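Teaching by hand, week one

4 July 2018

We spent the day in the Keridard reading room recording demonstrations for the Tremilcombe project. You hold the gripper, do the task yourself, and the robot learns from the recording later. The task was picking up a mouse. 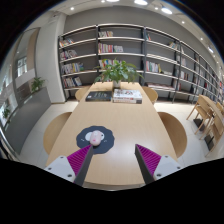
What went wrong

I rushed. Out of 248 takes I threw away 22, mostly for closing too early.
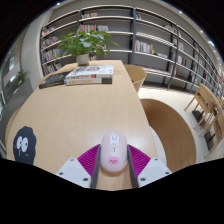
Slow hands make better data than clever ones, at least in my experience. I now pause for a moment once the fingers are around the sides of the mouse - the pig face stays in view between them - and only then move on. The Drenport set is next.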